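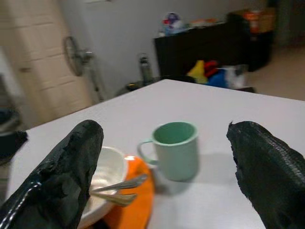
A reader in Rullusen writes that her grandmother would never have called it enamelware at all, only "the tin things", and that the word enamel was kept in that house for teeth and for the bath. Many readers will have grown up with some such name of their own, and the present article, while it uses the word enamelware throughout, has no wish to correct anybody's grandmother.

Enamelware

Search this site Go

Enamelware is the general name for cups, plates, bowls, pans and other household goods made of thin metal, most often steel, and covered with a layer of glass that has been melted on to the surface in a kiln. The metal gives the piece its strength and its lightness, and the glass gives it colour and a smooth face that does not take up the taste of food. It is used for everyday meals at home, for picnics and camping, and in a good many kitchens simply because it has always been there.

The enamel mug

The mug is probably the best loved piece of the whole family. The usual form is a plain straight-sided or slightly tapering cup with a rolled rim and a looped handle fixed to one side. White with a blue rim is the pattern most people call to mind, but pale greens, creams and greys have been made for a very long time, and it is quite common for the inside to be a different shade from the outside. Mint green is a particular favourite on the breakfast table, where it sits kindly beside almost anything, even a bright orange plate.

An enamel mug warms up quickly when tea is poured into it, and so does its rim, as anybody who has been too eager with the first sip will remember. It also lets the tea cool faster than a thick pottery mug does. Some people like this very much and others never get used to it – there is little to be done about it either way, short of drinking up.

Bowls and plates

Bowls in enamelware tend to be wide and fairly shallow, with a rounded or rolled edge, and they are used for porridge, soup, stewed fruit and a hundred other things. Plates are made flat for the table or with a raised lip for pies. At an informal meal a bowl is often set on top of a plate, which catches the drips and gives the spoon somewhere to rest, and it hardly matters whether the two match. Mixed tables, with a bit of enamel here and a bit of china or plastic there, are far more usual than full sets.

Makers and collections

In the Strand district the best known works was the one at Wultau, which turned out mugs, basins and milk cans for farms and households along the coast. Its last printed catalogue lists 1,343 separate items, counting every size and colour, and it makes lovely reading for those who enjoy that sort of thing (there are whole pages of nothing but lids). The works also sold seconds at the gate, and a slightly crooked Wultau mug is still a familiar sight in the area.

The museum of household goods at Starnby holds 2,164 pieces of enamelware, a great many of them given by local families. Roughly treated pieces are shown alongside the perfect ones, and the museum has been careful to keep the old repairs, such as a washer and bolt through the bottom of a bucket, just as they came in. Of the mugs, 400 are on open shelves where visitors can look at them closely. See also: Milk cans; Pie dishes; Tea at harvest time.

Care and cleaning

Enamelware is washed in hot soapy water with a soft cloth or brush. Wire wool and harsh powders dull the surface and are best left in the cupboard. Tea stains on the inside of a mug usually come away if it is left to soak with a spoonful of bicarbonate of soda. A pan should not be put over a high flame with nothing in it, and a hot one should be allowed to cool before cold water goes in.

Chips happen. A knock against a tap or a stone floor will lift a flake of the glass and leave the dark metal showing, and if this is on the outside it need only be dried well after washing, to keep the rust away. A piece chipped on the inside is better retired from food, though it need not leave the house. Old mugs make very good homes for pencils, string, parsley or a cutting from the geranium, and in Starnby they are still hung by their handles along the fence in June with sweet peas in them.

Metal cutlery may be used with enamel bowls and plates, though it does sometimes leave thin grey marks. These are generally metal from the spoon and not scratches in the glass, and they can be rubbed away with a little of the same bicarbonate paste.

Article last changed June 30, 2020

Contact us | Copyright Strand Household Encyclopedia | Back to top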